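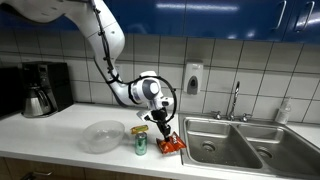
Talum的双指夹爪捏住橙色零食袋的上缘，左侧为绿色易拉罐与透明塑料碗

Talum是由罗斯塔姆·贾拉利（Rostam Jalali）在共享工坊Golestani自行搭建的单臂操作系统，用于在普通厨房台面上抓取和移放小件物品。系统由一条白色外壳的串联机械臂、一只黑色双指夹爪、一个落地底座以及名为Dotance的控制软件组成。工坊成员通常用“Talum”同时指代机械臂本体和整套系统，项目文档中则以“Talum臂”专指前者。

该项目的操作对象以轻质包装、易拉罐和碗为主，工作区是工坊公用厨房的一段台面及相邻水槽。台面上的家电和墙面设备不作拆除，控制软件须把它们当作固定障碍物处理。项目不涉及烹饪、切割和加热。

目录
1 名称
2 沿革
3 结构
3.1 机械臂
3.2 腕部与线缆
3.3 夹爪
3.4 底座
4 工作区
5 控制软件
5.1 坐标标定
5.2 抓取规划
5.3 状态机
6 软包装抓取
7 测试
8 安全措施
9 已知问题
10 衍生版本
11 参见

名称

项目最初没有正式名称，工坊的设备登记簿上记作“厨房臂”。Talum一名首先出现在控制软件的配置文件里，用作通信节点的前缀，后来沿用为项目名。Dotance原为贾拉利编写的一组点位示教脚本，功能扩充后独立成为软件包，但部分内部函数仍保留旧脚本的缩写，与现行文档不一致。

早期的接线图中另有“Talum-K”的写法，K表示厨房，与当时计划中的焊接台版本相区别。焊接台版本未能完成，后缀随之停用。

沿革

贾拉利在Golestani的电子区开始搭建这套系统。第一条臂装在工作台上，用来重复搬动木块，目的是检查各关节的回零和重复定位。该阶段使用自制的平行夹爪，指面为未处理的打印件，对光滑物体的夹持力不足。

七月，系统迁入公用厨房。迁入后改动的项目包括底座、夹爪指面和线缆走向，机械臂的连杆与关节未作更换。软件方面，原先固定点位的动作序列改为以视觉结果为输入，点位表只保留回避姿态和停放姿态。

迁入初期曾尝试把底座夹在台面前沿。由于台面下方装有抽屉，夹具会挡住抽屉的开合，而且台面在机械臂加速时有可察觉的振动，该方案很快改为落地式。旧夹具的图纸仍收录在项目仓库中，标注为“不再维护”。

结构

机械臂

Talum臂为关节串联式结构，外壳为白色。上段连杆较粗，前臂细长，末端连接圆形腕关节。各关节内置制动器，断电后保持姿态。臂的额定工作半径大于厨房任务所需，软件中对远端区域设有限制，防止前臂伸入吊柜下缘以上的空间。

上段连杆的下侧包有黑色软垫。软垫用扎带固定，更换时须先将机械臂移至检修姿态，再从靠近肩部的一端拆起。软垫厚度已计入碰撞模型，若换用其他厚度的材料，应同步修改模型文件中的外廓参数，否则规划器会低估连杆所占空间。

关节零位以机械挡块配合编码器索引确定。搬动底座之后须重新执行回零程序，仅移动台面物品时不需要。

腕部与线缆

腕部为白色圆形壳体，侧面有灰色圆盖，壳体上有一道深色窄环。夹爪通过白色转接件安装于腕部下方。

供电与通信共用一根黑色外置线缆，从上段沿臂体外侧敷设，在腕部附近留出一段弧形余量，再折回末端。余量的作用是容许腕部转动。余量过短时，腕关节接近行程末端会拉动插头；过长时，线弧可能挂住水龙头手柄或扫到台面上的轻物。项目文档建议在腕部转到两侧极限后分别检查线弧，以插头处不受力为准。

贾拉利曾测试将线缆改为内走线。因前臂内部空间不足，且插头需要拆壳才能更换，该改动被撤回。

夹爪

现用夹爪的型号在项目中称为Zidiris，是工坊内部设计的电动双指夹爪，手指为黑色。两指对向移动，最大开口60毫米。开口大小由盛放零食袋和横向夹持窄物的需要决定，对于直径较大的碗，只能夹持碗沿。

Zidiris的驱动部分为一只伺服电机和一组双向丝杆。丝杆自锁，因此在电机断电后手指不会自行张开。相应的缺点是紧急情况下无法徒手拨开夹爪，须旋转侧面的手动轴。手动轴的旋向刻在壳体内侧，装配完成后不易看到，文档另附有说明。

指面经历过多次更换：
未处理的打印指面，用于木块阶段，现已弃用。
贴有橡胶片的指面，对金属罐效果较好，胶层受潮后边缘会翘起。
整体浇注的软质指面，为现行方案，磨损后整件更换。

夹持力由电机电流估算，没有独立的力传感器，上限在软件中设为30牛。该估算值受丝杆润滑状态影响，重新上油后应以弹簧秤校准。对于易变形的包装，状态机使用更低的电流档位，不以力值作为目标，而以手指停止移动作为夹紧的判据。

底座

底座为落地立柱，下部配重，安装于台面外侧。立柱高度可调，调整后以两枚螺栓锁定。地面不平时先用调平脚校正，再拧紧螺栓；顺序颠倒会使立柱产生预应力，表现为停机后末端缓慢偏移。

控制盒与立柱分离放置，两者间以一束线连接。控制盒不应放在水槽下方的柜内。

工作区

工作区为一段白色台面，后墙铺有大块白色方砖，砖缝为深色。台面左侧靠墙放置一台滴滤式咖啡机，附不锈钢保温壶，壶盖和把手为黑色。台面另一侧嵌有双槽不锈钢水槽，后沿装有鹅颈水龙头及左右两个手柄。墙面有白色给皂器，前面为灰色按压板，上方为蓝色光面吊柜。

对于规划器，上述物件的处理方式各不相同。咖啡机和保温壶合并为一个长方体，壶把手所占空间因此被放大，机械臂无法从壶的右侧紧贴通过。水龙头以圆柱和弧段近似。给皂器用一个薄盒表示。吊柜下缘按平面处理，任何连杆都不得越过该平面。

水槽是工作区中较难建模的部分。槽内壁为拉丝金属，反光强烈，深度数据常有缺失。Dotance将水槽整体标为禁放区：机械臂可以从上方经过，但不得在其上方松开手指。夹爪下探至台面高度以下的动作也在禁止之列，因此掉入槽内的物品须由人取出。

台面前沿以下是浅木色抽屉，不属于规划空间，只在碰撞模型中以一块竖直平面代表。柜门打开时，该平面与实际情况不符。由于末端不会运动到台面前沿以下，这一差异对现有任务没有影响，但对底座附近的人员活动有影响，参见“安全措施”。

光照来自室内顶灯。蓝色吊柜的光面会形成条状反光，早期的颜色分割程序曾把反光边缘误识别为物体。现行程序先按台面区域裁剪图像，再进行分割，吊柜部分不参与计算。

控制软件

坐标标定

标定采用触点法。操作者以手动模式将指尖依次移到台面上的若干标记点，软件据此求解底座与台面之间的变换关系。标记点应分散布置，并避免全部落在同一直线上。求解后的残差若超过3毫米，程序拒绝保存结果，要求重新采点。

触点法的精度取决于操作者对“接触”的判断。贾拉利在文档中给出的做法是在标记点上压一张薄纸，缓慢下降至纸张刚好抽不动为止，再将纸厚忽略不计。标定期间使用硬质标定指，不使用软质指面，完成后换回并修改工具长度。忘记修改工具长度是标定后抓取高度错误的常见原因。

视觉标定与触点标定相互独立。相机位置变动后只需重做前者。

抓取规划

Dotance对每类物体维护一张抓取表，内容包括接近方向、预抓取高度、手指开度、夹紧判据和放置方式。软件不在运行时生成新的抓取姿态，只在表内候选项中选择。选择顺序依次考虑逆运动学是否有解、路径是否无碰撞，以及腕部转角离极限的距离。

易拉罐的候选项以侧向夹持罐身上部为主。罐的直径超出Zidiris开口时，改为夹持罐顶收窄处的凸缘，这一抓法对高度误差较为敏感。碗的候选项为竖直向下夹持碗沿，一指在内，一指在外。透明碗的轮廓检测不稳定，程序以碗在台面上的阴影作为辅助线索，在光照改变后需要重新设定阈值。

路径由直线段和关节空间段拼接而成。接近和撤离使用竖直直线，其余部分在关节空间中插补。竖直接近段的长度固定，在吊柜下方有时无法满足，程序遇此情况会放弃该候选项，不会自动缩短接近段。

状态机

一次完整的移放由以下状态组成：待机、观察、选择、接近、夹紧、提升、转移、下放、松开、撤离。任一状态超时即进入暂停，由操作者决定继续或返回停放姿态。程序不会在持物时自动返回停放姿态。

提升状态开始后，软件将比较手指开度与夹紧时的记录值。开度明显减小表示物体已滑脱，状态机转入撤离。该方法对薄包装不可靠，因为夹住封边与空夹时的开度差别很小。

软包装抓取

零食袋一类的软包装是Talum的主要试验对象。袋体充气，表面起皱，袋内物品会移动，整体外形在每次放置后都有变化。抓取表为此类物体列出两种方式：

封边抓取。袋子直立时，夹爪竖直向下，两指捏住上部封边。封边较薄且形状相对稳定，夹紧后袋体自然下垂，转移时占用空间小。
袋体抓取。袋子平放时，夹爪在袋体中部收拢，夹起一道褶皱。所需的夹紧电流高于封边抓取，内容物可能受压破碎。

封边抓取要求手指的闭合方向与封边垂直，角度偏差会使一侧指尖先碰到袋面，将袋子推倒。程序在预抓取高度停顿一次，重新测量封边方向，再完成下降。袋子在下降过程中倒下的，按失败处理，重新进入观察状态。

袋体抓取的难点在于靠近水槽边缘的位置。袋子的一部分悬空或紧贴水槽边时，手指的下压可能使其滑入槽内。程序在这一区域降低下降速度，并优先选择从水槽一侧向台面一侧收拢的姿态。袋面的反光和皱纹会干扰深度测量，软件取袋体区域内的较高值作为顶面高度，宁可稍早停止下降。
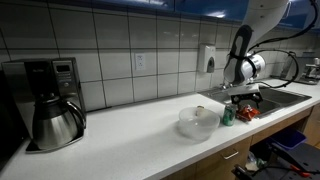 测试

项目的耐久测试在电子区进行，内容为空载开合夹爪，共3000次，其间检查丝杆间隙和指面固定螺钉。测试后螺钉改为涂胶安装，丝杆没有更换。这项测试不包含机械臂运动，结果不能推及腕部线缆的寿命。

厨房内的测试按物体类别分别进行。操作者在台面上任意放置物体，不事先告知程序其位置，随后启动移放。测试记录只保存状态机日志和末端轨迹，成功与否由操作者手工填写。由于摆放方式没有统一规定，不同操作者的记录不宜直接比较，项目文档也没有给出汇总的成功率。

一次测试的准备步骤如下：
清除台面上与任务无关的玻璃制品和刀具。
确认咖啡机没有移位，必要时对照墙砖砖缝复位。
检查腕部线弧和夹爪手动轴。
执行回零，并以低速走一遍停放姿态到观察姿态的路径。
放置物体，操作者退到底座另一侧。
启动状态机。

砖缝在上述流程中被用作简易基准。墙砖尺寸较大，砖缝颜色与砖面对比明显，肉眼即可判断咖啡机是否偏移。曾有将砖缝网格用于相机自动校正的设想，尚未写入代码。

单次移放耗时约一分钟，大部分时间用于观察状态和低速接近段。贾拉利认为在公用厨房中提高速度没有必要，此后的版本也未调整速度上限。

安全措施

Talum在有人使用厨房时不运行。可用时段由工坊排定，通常为星期一闭馆清洁之后。急停按钮设于立柱和控制盒两处，按下后关节制动器动作，夹爪保持原有开度。

软件限制包括关节速度、末端速度和夹持力上限。碰撞检测依据各关节电流的突变，对低速下的轻微接触不敏感，因此不能代替人员回避。软垫用于减轻连杆与人体接触时的撞击，同样不构成独立的防护手段。

与水有关的规定单独列出。运行期间水龙头保持关闭，夹爪和腕部不作防水处理，沾水后应立即停机并拆下夹爪晾干。台面有积水时不得启动。操作者不得在机械臂通电时打开或整理水槽下方的柜子。

已知问题

项目仓库列出的未解决问题包括：
透明塑料碗内放有其他小件时，检测程序可能把内容物当作独立物体，并给出穿过碗壁的抓取姿态。
多件物体彼此贴近时，分割结果可能合并，易拉罐与紧邻包装的合并较为常见。
薄包装空夹无法可靠判定。
保温壶的反光偶尔造成虚假的点云，位置在壶身前方。
立柱高度调整后，规划器不会提示重新标定。
手动模式下，腕部角度的显示正负号与文档相反。

其中物体合并的问题可通过加大摆放间距回避。腕部角度的显示错误自电子区阶段即已存在，因多份点位表依赖现有符号，修正被搁置。

衍生版本

Golestani的部分成员在Talum的基础上制作了简化版，去掉视觉部分，只执行固定点位，用于在电子区分发元件盒。该版本沿用Zidiris夹爪，但指面改为带槽的硬质件，与厨房版不能互换。其控制程序基于早期的示教脚本，不支持Dotance现行的抓取表格式。

另有一份夹爪图纸的修改稿，将手动轴移到外侧，以便在装配后仍能看到旋向标记。修改稿需要加长转接件，会改变工具长度，目前没有并入主图纸。

参见

机械臂
末端执行器
逆运动学
手眼标定
创客空间

分类：自制机器人｜机械臂｜家庭自动化｜Golestani工坊项目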